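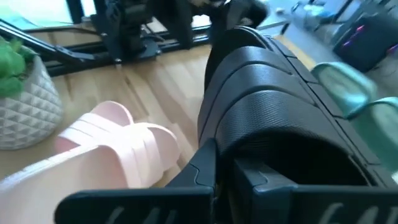
A black slide in the gripper, pink pair waiting at left. Janstead Robotics Club, shoe-sorting task.

Mar 2, 2018
By Mawuli Owusu, club adviser, Janstead Robotics Club

14 shares | 2 comments

FOR IMMEDIATE RELEASE

JANSTEAD STUDENTS TAKE SHOE-SORTING ARM TO CLARNERO CHALLENGE

JANSTEAD - The Janstead Robotics Club will enter the Clarnero Challenge this spring with a robot arm that picks up shoes and pairs them. First time the club has entered. Two teams, one arm, shared bench.

The task sounds easy. Shoes on a floor, any which way. Arm finds one, picks it up, sets it down next to its match. Teams get 100 points for a clean run and lose points for drops, wrong pairs and anything knocked over, plants included.

Students have been at it since August. They drive the arm by hand first, over and over, and save every run. Then the software learns from the saved runs. So far the club has logged 631 pickups with slides alone. Sneakers are next, laces are going to be a headache.

"Slides are harder than the kids expected," said Mawuli Owusu, club adviser. "Wide strap, big opening, and they roll on their side when you grab them wrong. We changed the finger angle twice in January and we'll probaly change it again."

Most of the work now is on the grip. One team likes to go in with a finger inside the foot opening. The other team wants to pinch the sole edge from outside. Both ways are being tested and the better score goes to the challenge. Arguments have been loud but friendly.

The club has raised $3925 toward travel and spare parts. Bellis Hardware gave the lumber for the practice bench and the Jekitz Foundation is matching gifts through the end of the month. Still needed: gripper pads, cable ties, and shoes. Any size, clean please, pairs only. Drop them at the school front office, marked ROBOTICS.

Families and press are welcome at the open practice before the team leaves. Time and room number to follow, check the club page. Visitors can try driving the arm themselfs if the line isn't too long.

Students who want to join do not need any experience. More than half of this year's members had never touched a robot before fall.

Contact: Mawuli Owusu, Janstead Robotics Club, through the school front office.

###

Recent items
Jekitz Foundation opens spring matching grants
Janstead chess team heads to regionals
Bellis Hardware extends Saturday workshop
Clarnero Challenge posts updated rules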